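Chapter 6
Wounds and How They Heal

What this chapter covers

The layers of the skin and what each one does
The three stages of healing
Healing with the edges together and healing from the bottom up
What slows a wound down
Scars

Before you start, you should have read Chapter 3 on blood and clotting. The work on infection comes in Chapter 8, and only the parts of it you need now are mentioned here.

6.1 A cut on the hand

A kitchen porter at a hotel in Cerkness cuts the side of his thumb on the lid of a tin. He swears, runs the thumb under the tap and wraps it in a clean cloth. After a few minutes of firm pressure the bleeding has stopped. By the evening the skin on both sides of the cut is pink, a little swollen and sore to touch. Over the next days a dark scab forms and starts to itch. When it comes away there is a thin pink line under it, and by June, when the hotel is full again and he has long stopped thinking about it, the line has turned pale.

Most people have been through something like this many times and have never had to give it any thought. The work involved is large all the same. Blood vessels have narrowed and been plugged, dead material has been cleared away, new vessels have grown, and a patch of tissue has been built that was not there before. Most of this chapter is a slower account of the porter's thumb.

6.2 The skin in layers

Skin has 2 main layers. The outer one, the epidermis, has no blood vessels of its own. Its cells are made at the bottom and pushed upwards, flattening and dying as they go, and the surface we touch is made of dead cells that are rubbed off every day by clothes and bedding. Under it is the dermis, which is much thicker over most of the body. It holds blood vessels, nerves, hair roots and sweat glands, all set in a mesh of tough fibres. The main fibre is a protein called collagen. Below the dermis is a bed of fat, which is usually described separately, and below that, muscle.

The depth of a wound matters more to its healing than its length. A graze that takes off only part of the epidermis is mended from below and from the sides and leaves no mark. Once the dermis has been cut through, the body has to fill the gap with new tissue, and a scar is the result.
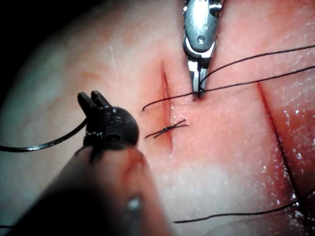

Collagen is the reason skin holds a stitch. A thread passed through fat alone will pull out under quite a light load, while the same thread passed through dermis will bear a good deal of tension. Learners find this out with their hands before they can put it into words, and so stitching is taught early on practice tissue, such as the flat, moist pad shown with the silver needle driver over it. A pad will teach the depth of a bite and the spacing between stitches. It has no circulation, though, and cannot swell, bleed or heal, and these are the things the rest of the chapter deals with.

6.3 Three stages

Healing is usually split into three stages. They overlap, and a large wound may be in one stage at its edge and another at its centre. Some books treat the stopping of bleeding as a stage by itself. We have put it with the first.

Inflammation. The cut vessels tighten within seconds. Platelets stick to the damaged walls and to each other, and a net of fibrin sets around them to make a clot. Vessels nearby then widen and begin to leak, and this lets white blood cells through to the damaged area. The redness, heat, swelling and pain that follow are often taken for signs that something has gone wrong. In the first few days they are normal, provided they stay close to the wound and are getting less.

Growth. Cells called fibroblasts move in and lay down collagen, thin and poorly arranged to begin with. Small vessels grow into the same space. Together they form granulation tissue, which is red, moist and bumpy and bleeds if it is knocked. At the surface, cells from the epidermis creep across from each side until they meet. The wound edges are also drawn together by cells that can shorten, rather as a drawstring closes a bag.

Remodelling. The first collagen is broken down and replaced by stronger fibres, laid along the lines of pull. This goes on for months and often for more than a year. The extra vessels shrink back and the red colour fades. The scar gains strength for around three months and then gains little more. It never gets back the full strength of the skin it replaced.

6.4 Edges together, or from the bottom up

If the edges of a clean wound are brought together and held, by stitches, clips, strips or glue, there is very little space to fill. The surface may be sealed over in a day or two, although the wound is still weak at that point and relies on whatever is holding it. This is called healing by first intention.

A wound that is left open has to fill with granulation tissue from its floor before it can be covered. This is healing by second intention. It takes longer and leaves a wider scar. It is sometimes chosen on purpose - after a bite, for instance, or where there is dirt or pus that would be trapped by closing the skin over it. A wound may also be left open for a few days, checked, and then closed if it is clean. 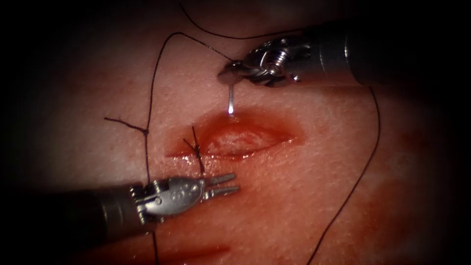 According to Tullio Longo, students ask about the stitch when they should be asking about the gap. If the floor of a deep wound is left open and only the skin is closed, he says, fluid will collect in the space, and a neat line on top tells you nothing about it. Dirk Frerichs takes a milder view: he would still have a beginner look at the edges first, and check that they meet without being pulled, as tight stitches cut off the small vessels that the edges depend on.

Both points come up again in 6.6, which deals with wounds that open after they have been closed.

6.5 What slows healing

Healing tissue needs oxygen, protein, certain vitamins and a fair supply of blood. Anything that gets in the way of these will slow it. Smoking narrows the small vessels. Diabetes, if poorly controlled, harms both the vessels and the white cells. Lack of vitamin C prevents sound collagen from being made, and in sailors with scurvy old scars were known to open again. Steroid medicines damp down the first stage, and the later ones are held up as a result.

Local causes are just as common. Grit or dead tissue left in the wound keeps inflammation going. So does infection. A wound over a joint is pulled at each time the joint bends, and one that is allowed to dry out closes more slowly than one kept lightly moist under a dressing.

Words to learn

Dermis, epidermis, collagen, fibrin, fibroblast, granulation tissue, first intention, second intention, remodelling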